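Section 3: Hanging clothes on the Kolska rack

By now you should have the Kolska standing up on its own with both end frames clicked out and the top rail locked in. If it still rocks when you nudge it, go back to Section 2 and have another go at the feet before you hang anything on it. I rushed that bit on my first one and ended up picking a week's worth of shirts off the bedroom floor.

I've written these steps for the long top rail and ordinary hangers. The folding shelves underneath (jumpers, towels, all the flat things) get their own section after this one.

Where to put it

1. Pick a spot where you can walk along at least one long side. I keep mine next to the bed, and I love it there — I can tip the whole basket out on the sheet and work straight from the pile.

2. Leave a good hand's width between the end frame and any wall. Sleeves need somewhere to go.

3. Open a window if you can, or the door if you can't. In November I do both for half an hour in the morning and then shut everything up again, and the room doesn't get that laundry smell.

CAUTION: Keep the rack well away from heaters with a glowing element, and from candles. Don't push it up against a hot radiator either, even if your gran always did.

Getting the rail ready

4. Wipe the rail down with a soft cloth, end to end. New ones come with a thin film of packing grease on them and it does mark pale cotton (sorry to Oratile Matlala, whose cream blouse taught us that).

5. Run your thumb under the rail at both ends and feel for the locking tabs. They should sit flush. If one sticks out, press the rail down firmly until it clicks.

6. Put your hangers on empty first and slide them to one end, hooks all facing the same way. Fourteen is the most I'd put on the top rail, and fewer if it's coats or wet denim.

NOTE: The hook opening needs to go right over the rail. The Sirnorov slim hangers we used to recommend have a tighter hook than the standard sort and you have to give them a bit of a push. They do go on! Just don't force them sideways, or you'll scratch the finish.

Hanging each piece

7. Give the garment a good shake, holding it by the shoulders. Two or three snaps is enough for most things. Knitwear gets no shaking at all.

8. Undo the top button or pull the zip down a little way. You want the neck to open without a fight.

9. Feed the hanger up through the bottom of the garment if the neck is narrow. I know it's quicker to shove it in through the top, and I still do it when I'm late, but it stretches necklines something rotten.

10. Settle one shoulder on its end of the hanger, then the other. Hold the first one still with your free hand while you do this, otherwise it slides off and you start again.

11. Pull the hem gently downwards at both sides, then smooth the front with the flat of your hand.

12. Slide it along the rail and leave a gap of roughly 3 cm before the next one. Thick things want more.

Start at the far end and work back towards yourself. Omar Chidiac does it the other way round and says it makes no difference, but he is also the person who has to reach over wet trousers to hang his last shirt.

CAUTION: Spread the weight. If you load one end with jeans and leave the other bare, the rack can tip, especially on carpet. Put the heavy pieces in the middle and the light ones out towards the frames.

Moving it when it's loaded

13. Take half the clothes off first. Yes, half. The frame copes perfectly well standing still, but dragging it full strains the hinges and that's the one repair I can't talk you through by email.

14. Lift from both end frames with a second person. Never lift by the top rail.

Slippery and two-tone things

Slippery fabrics are where I get the most messages, so I'll be a bit fussy about them. Use a wooden hanger instead of a thin plastic one if you've got some, and check the care label before you hang the piece at all. Go slowly at the neck. Glossy cloth folds in on itself and a lined neckline can twist, with the lining going one way and the outer layer the other, so pinch both together and ease them round until they agree. If you've got contrast edging, use it as your guide. On the shiny yellow one with the wide black band, on the brown wooden hanger, I go by the band: it follows the shoulder line up towards the neck, so when I can see it lying smooth all the way along I know that shoulder is on properly. The body of it is still partly folded and bunched there, so it wants step 11 doing with some patience — hem down at both sides, then unroll the curled bit at the bottom corner with your fingers. Leave it a wider gap on the rail than you'd give a cotton shirt, and have another look at the neck after ten minutes or so.
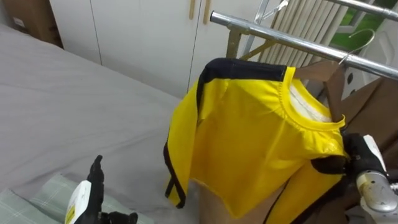
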